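Der Faden hat eine eigene Meinung

Neues aus dem Projekt Sutport: Wie Plorkley nähen lernt und warum es dabei vor allem ums Scheitern geht

Wer in den vergangenen Monaten an der Tür zum Labor vorbeigegangen ist, hat dort vermutlich jemanden leise fluchen hören. Das war in den meisten Fällen Rekha Kaimal, und es ging in den meisten Fällen um den Faden. Seit dem Herbst trainiert die Gruppe ein gelerntes Steuerungsmodell namens Plorkley, das chirurgische Einzelknopfnähte selbstständig setzen soll: Nadel greifen, einstechen, durchziehen, knoten, weiter. Auf dem Papier sind das überschaubare Schritte. Das Papier hat allerdings auch noch nie einen Faden gehalten.

Am Sa., 11. Januar, hat die Gruppe ihre Zwischenergebnisse intern vorgestellt, an einem Samstag, weil der große Seminarraum unter der Woche an Leute vergeben ist, die offenbar schneller buchen. Es kamen trotzdem erstaunlich viele. Der Kaffee reichte bis zur zweiten Folie.

Die Ausgangslage ist schnell erzählt. Der Vorgänger, intern nur »Eins« genannt, wurde mit 800 Demonstrationen trainiert, alle von geübten Händen an der Konsole vorgemacht und alle gelungen. Das Modell lernte daraus sehr schön, wie eine gelungene Naht aussieht. Was es nicht lernte, war, was man tut, wenn die Nadel verdreht zwischen den Backen sitzt. Ein Mensch dreht sie zurecht und denkt nicht weiter darüber nach. Eins führte die verdrehte Nadel mit großer Eleganz genau dorthin, wo eine unverdrehte gut aufgehoben gewesen wäre.
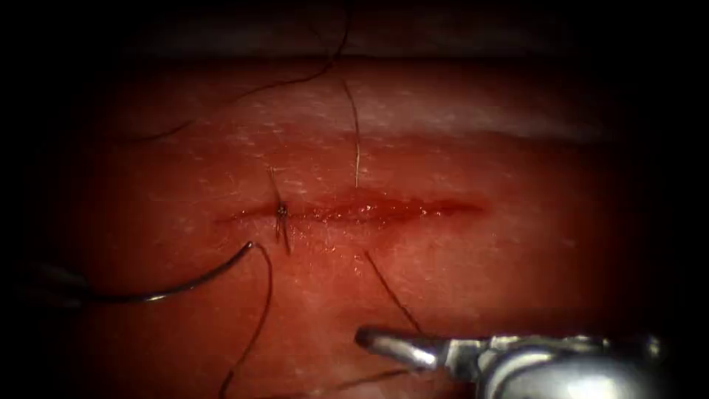

Ein Knoten sitzt, rechts davon ist der Schnitt offen.

Der erste Stich war dabei selten das Problem. Griet Kramer, die bei Sutport für die Auswertung zuständig ist, hat das in einer Grafik gezeigt, die im Saal für Heiterkeit sorgte und bei Rekha für einen kurzen Blick zur Decke. Der erste Stich gelang Eins fast immer. Beim zweiten wurde es unruhig, und danach verhielt sich die Kurve wie ein Fahrrad auf einer Kellertreppe. Kleine Abweichungen summieren sich: Der Knoten sitzt ein wenig zu locker, der Faden liegt nach dem Abschneiden ein wenig anders als in den Trainingsdaten, die Nadel ruht in einem Winkel, den vorher keiner gezeigt hat. Jede einzelne Abweichung wäre harmlos. Zusammen führen sie das Modell in eine Gegend, für die es keine Karte besitzt, und es fährt dort mit unvermindertem Selbstbewusstsein weiter.

Was die Gruppe anders macht

Die Methode, die daraus entstanden ist, heißt Groen. Wofür das steht, wollte bei der Vorstellung niemand verraten. Stijn Claeys behauptet, es sei die Farbe des Klebebands auf der Konsole gewesen, und bisher hat ihm keiner widersprochen.

Im Kern sammelt Groen keine weiteren Musterstücke, es sammelt Rettungen. Plorkley arbeitet, ein Mensch sitzt an der Konsole und schaut zu. Sobald es schiefzugehen beginnt, übernimmt der Mensch, bringt die Lage in Ordnung und gibt wieder ab. Gespeichert wird vor allem das Stück dazwischen. Eingriffe dieser Art sind in der Robotik ein alter Hut. Neu ist bei uns, wie mit dem Moment kurz vor der Übernahme umgegangen wird: Er fließt nicht mit ins Training der Bewegungen ein (man will dem Modell ja nicht beibringen, wie man sich verheddert), dient aber als Material für einen zweiten Modellteil, der nur eine einzige Frage beantwortet. Sie lautet sinngemäß: Geht das hier noch gut?

Diesen zweiten Teil nennt Rekha den Bedenkenträger. Er läuft ständig mit. Steigen seine Bedenken über eine Schwelle, unterbricht Plorkley die laufende Bewegung und wählt eine Rettungsbewegung aus, also zurückziehen, neu greifen, Faden zur Seite führen. Erst wenn der Bedenkenträger sich beruhigt hat, geht es weiter. Jeanine Van Beek merkte an, dass sie mit Gremien zu tun habe, die genauso arbeiteten, nur ohne den letzten Schritt.
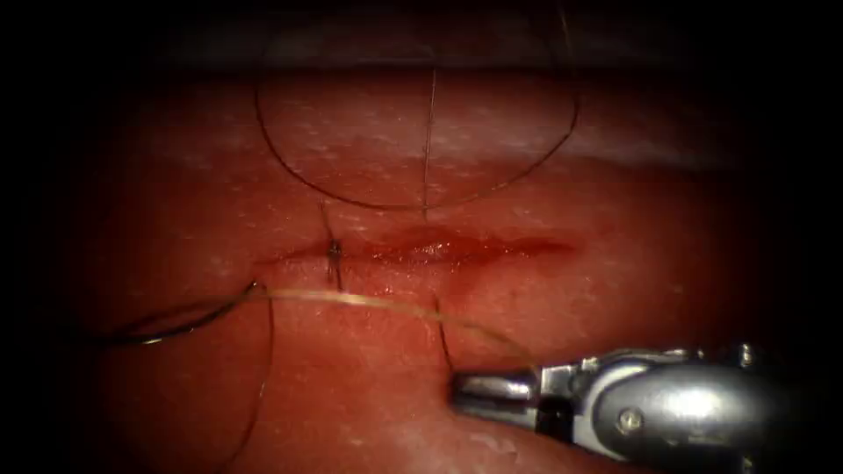
Das eigentlich Heikle an der Sache ist die Wahrnehmung des Fadens. Eine Nadel ist starr, ein Greifer ist starr, und für beide lässt sich die Lage mit vertretbarem Aufwand schätzen. Ein Faden hat keine Lage, er hat einen Verlauf, und der ändert sich, sobald man irgendwo anfasst. Frühere Ansätze haben versucht, ihn als eine durchgehende Kurve zu rekonstruieren. Das ist mathematisch reizvoll und scheitert zuverlässig, sobald mehrere Stränge im Spiel sind: oben eine weite dunkle Schlinge, ein gerader Strang mitten hindurch, darunter ein heller Faden, der mit einem dunklen an der Spitze des Greifers zusammenläuft. Welches Stück gehört hier zu welchem, und an welchem darf man ziehen? Groen verzichtet deshalb auf die vollständige Rekonstruktion. Das Modell schätzt nur für einen kleinen Bereich vor den Greiferbacken, welches Fadenstück sich bei Zug vermutlich mitbewegt. Den Rest lässt es auf sich beruhen. Hendrik Van Loon, der an der Kurvenrekonstruktion lange gearbeitet hat, trug das mit Fassung.

Für die Kommilitonen aus der klassischen Regelungstechnik, die an dieser Stelle die Stirn runzeln: Ja, man gibt damit Garantien auf, die man vorher allerdings auch nur in der Einleitung des Papers hatte. In der Praxis war die Rekonstruktion gerade dann am unsichersten, wenn man sie am dringendsten gebraucht hätte. Ein Modell, das wenig weiß und das bemerkt, ist uns beim Nähen angenehmer als eines, das alles weiß und falsch liegt.

Die Übergabe

Der zweite kritische Punkt ist die Übergabe von einem Instrument zum anderen. Einstechen lernt Plorkley brav, Durchziehen auch. Dazwischen müssen beide Arme sich auf engem Raum treffen, und zwar so, dass der eine erst loslässt, wenn der andere wirklich hält. Eins ließ gern etwas zu früh los. Der Bedenkenträger hatte für diese Situation zunächst keinerlei Gespür, und er meldete sich mit schöner Regelmäßigkeit erst, wenn die Nadel schon lag.

Abhilfe schaffte eine Idee von Stijn, die so schlicht ist, dass sie in der Veröffentlichung vermutlich einen sehr langen Namen bekommen wird. Der empfangende Arm zieht nach dem Zugreifen kurz und ganz leicht an, und nur wenn sich im Bild das Erwartete mitbewegt, öffnet der andere. Menschen tun das übrigens auch, die meisten merken es nur nicht. Als Stijn die Aufnahmen der Demonstrationen daraufhin durchsah, fand er das Zupfen in fast allen wieder. Es war in der Vorverarbeitung als Zittern herausgeglättet worden. Die Person, die diesen Filter seinerzeit geschrieben hat, möchte hier ungenannt bleiben und verfasst gerade diesen Beitrag.

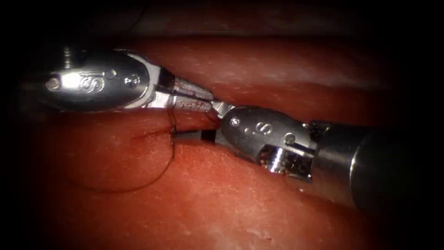 Was herauskam

Gewertet wurde streng. Eine Serie besteht aus 6 Stichen hintereinander an derselben Wunde, und sie gilt nur als gelungen, wenn während der ganzen Serie niemand eingreift. Wer beim letzten Knoten die Hand an die Konsole legt, hat verloren, auch wenn alles davor hübsch war. Unter diesen Bedingungen brachte Plorkley mit Groen 80 Prozent der Serien ohne Hilfe zu Ende. Eins kam in derselben Prüfung so selten durch, dass Griet den Balken in der Grafik beschriften musste, damit man ihn findet.

Interessanter als die Quote sind die Fehlversuche. Der häufigste Grund für einen Abbruch ist inzwischen übertriebene Vorsicht: Plorkley greift neu, ist nicht zufrieden, greift wieder neu und kommt aus dieser Schleife nicht mehr heraus. Es sieht dabei aus wie jemand, der an der Haustür zum wiederholten Mal prüft, ob der Herd aus ist. Am zweithäufigsten verfängt sich der lose Faden hinter einem Gelenk, also außerhalb des Bereichs, um den sich die Fadenschätzung kümmert. Das hatte Hendrik vorhergesagt. Er hat es am Samstag nur ein einziges Mal erwähnt, was ihm hoch anzurechnen ist.

Zum Tempo schweigt man besser. Wer es dennoch wissen will: Ein geübter Mensch ist fertig, bevor Plorkley sich für eine Fadenseite entschieden hat. Das war in dieser Phase auch kein Ziel, und in der Diskussion wurde zu Recht darauf hingewiesen, dass eine langsame gute Naht immer noch eine gute Naht ist. Der Hinweis kam allerdings von uns selbst.

Ein Wort noch zur Kamera am Instrument. Onilex, unser Partner für die Optik, hatte von Anfang an darauf gedrängt, eine zusätzliche Ansicht vom Handgelenk aus einzubinden, und wir hatten uns ebenso beharrlich gesträubt. Die Gründe waren edel (Rechenzeit) und weniger edel (Kabel). Inzwischen läuft sie mit. 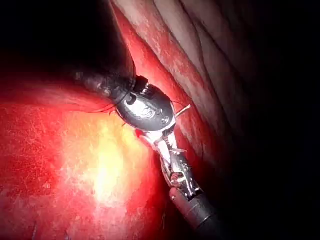
Ob sie etwas bringt, hängt davon ab, wen man fragt. Für die Fadenschätzung half die Nahansicht in unseren Versuchen deutlich, weil der Blick von außen dort am schlechtesten ist, wo die Backen zufassen. Beim Anfahren der Einstichstelle schadete sie eher. Plorkley neigte dazu, sich an Glanzlichtern zu orientieren, und eine spiegelnde Stelle wandert nun einmal mit, wenn man sich bewegt. Das Modell folgte ihr gelegentlich mit der Hingabe einer Katze, die einen Laserpunkt entdeckt hat. Griet lässt die Nahansicht deshalb jetzt erst dann zu, wenn ein Greifer Kontakt hat. Davor wird sie ausgeblendet. Ein gelerntes Umschalten wäre natürlich vornehmer als eine fest verdrahtete Bedingung, aber die Bedingung passt in eine Zeile und funktioniert, und Rekha hat gedroht, jeden zu verfolgen, der sie anrührt.

Wie es weitergeht

Im März beginnt die nächste Versuchsreihe. Geplant ist zunächst, dem Bedenkenträger seine Schleifen abzugewöhnen. Der aktuelle Vorschlag sieht vor, dass wiederholtes Nachgreifen an derselben Stelle die Schwelle langsam anhebt, was man auch als Einbau von Ungeduld bezeichnen kann. Jeanine hält das für gefährlich und möchte Plorkley an diesem Punkt lieber anhalten und um Hilfe bitten lassen. Darüber wurde am Samstag 2 Stunden diskutiert, ohne Einigung und gegen Ende ohne Heizung. Vermutlich werden beide Varianten gebaut und gegeneinander geprüft, mit derselben strengen Wertung wie bisher.

Für die neue Runde sucht die Gruppe außerdem Leute, die an der Konsole eingreifen. Chirurgische Vorbildung ist willkommen, für einen Teil der Sitzungen aber nicht nötig, denn man möchte auch wissen, wie brauchbar die Rettungen von Laien sind. Eine Einweisung gibt es vorab, Geduld mit Fäden ist selbst mitzubringen. Wer Lust hat, meldet sich bitte direkt bei Rekha Kaimal, am besten nachmittags.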